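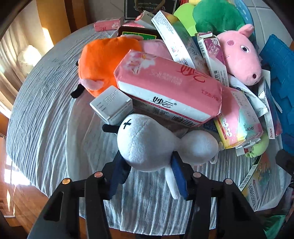 Every March, and again when the weather turns, somebody tells me to sort my things. Put like with like, they say. Medicine with medicine, tissues with tissues, toys in the toy bin. I have tried it and I'm not convinced.

Anika Mercado, whose column in the Grurnside paper I read mostly to disagree with, wrote last month that a mixed pile is "a decision you put off." Maybe so. She wants us to buy clear boxes, label them, and give each kind of item its own shelf. She says it takes an afternoon. I don't know whose afternoon she means. Mine went to deciding whether a box of Tylenol belongs with the ointment or in the kitchen, where people look for it.

My doubt is about the categories. They suit a store. A store has 1,000 of everything and needs to find any one of them. A home with a child in it has one tube of something and a plush pig, and on a bad night both are wanted in the same minute, along with the tissues.

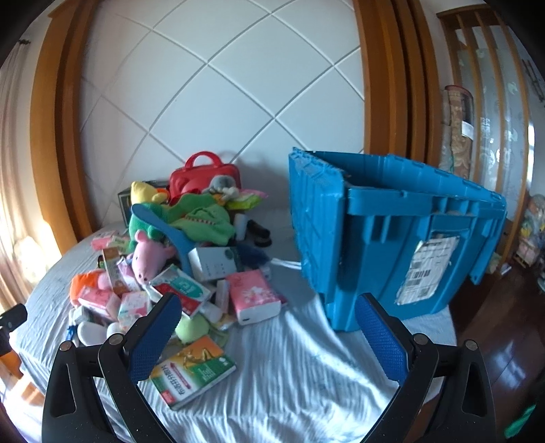 Plush toys, tissues and medicine in one pile, with the blue tote beside it.

I'll grant the other side one thing. Medicine should be up high or locked away wherever small kids live, and a heap on a table is no place to keep it. Dates need checking too. Fadi Rizk, my neighbor on Moussa Street, went through his cabinet and threw out six boxes he couldn't account for. Good for him. That took no labels and no shelving.

What I distrust is the leap from there to the full system. The set Mercado recommends, from Hisis, costs $55 and comes with dividers. Dividers for what? Half of what we own is soft and odd-shaped and won't stand up in a row. A dinosaur doesn't file.

One big tote for the toys, one high cupboard for the pills, and the tissues wherever noses are. I've kept house that way through two apartments and I still find things, usually on the second try.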